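Saturday at the Sutport open day, or: who is going to do my towels

I have been promised a robot that folds laundry since I was in short pants, so when Hostach opened the doors of its Sutport workshop to anyone who could find parking, I went. Parking took longer than the drive. The sign at the gate said visitors would see "household tasks at the bench," and I will give them this much, the tasks were as household as they come. Baskets, one charcoal and one yellow, with a beige cloth spread underneath.
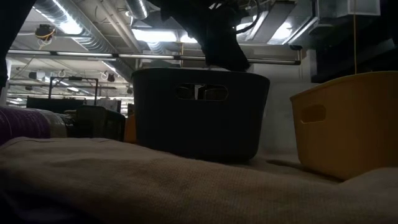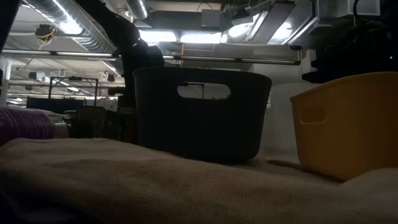
The first thing to know about automated housework is that it happens at the speed of a teenager who has been asked twice. Our group stood behind a strip of floor tape and was told the aim of the morning session: pick an item out of one basket, put it in the other, repeat. My grandmother did this without a grant. Still, the guide was cheerful about it and admitted that soft things are the hard part. A bolt is the same shape every time you pick it up. A tea towel has never been the same shape twice in its life, and mine at home seem to work at it.

I timed a run on my watch. The item that moved was a face cloth, and it took 40 seconds, with 3 tries at the grip. On the next run it went on the first try and a man near the front clapped, which I think embarrassed everybody including him. Then the arm let go of a sock over bare floor. A technician walked over and picked it up. I asked whether that counted as part of the automation and was told they do keep a tally of those.

Across the aisle was the shop-floor half of the program, run by Effiong, who build tote handlers for parts stores. Here the future has more or less arrived, if your future involves moving grey totes from a rack to a conveyor. Theirs ran the whole time I was there without anyone stepping in. It also needs the totes to be one size, the labels facing out, and the aisle painted a particular colour. I asked if it could work in my garage. The answer was a polite look.

Lunch was a sausage in bread, cooked and served entirely by humans. The line was long and I did hear one of the Hostach people say they could use a robot for that.

The afternoon talk was on a project called Wadside, which is meant to bring the two halves together: a machine that sorts a family's wash into baskets and carries the baskets to the right room. The carrying, they reckon, is close. The sorting works for darks and lights and falls apart over anything striped. Somebody asked about inside-out sleeves and there was a silence I recognized from my own household. Folding is further down the list. One of the slides gave it four question marks.

Question time was the best of it. A woman behind me wanted to know about stairs. (No.) A boy of maybe ten wanted to know if it could find the other sock. (They are looking into it.) I asked what it would cost and was told it was too early to say, in the tone my dentist uses.

So, can they do the chores yet? At a bench, with good lighting and a technician within reach, they can do a bit of one chore. I came away liking the whole business more than I expected to. There is something companionable about watching an expensive machine have the same trouble with a fitted sheet that I do, though they didn't try a fitted sheet and I noticed nobody offered.

If you go next time, take the bus, get there before the talk fills up, and bring a chair. The doors close at 4. I was home by 6 and there were two loads waiting.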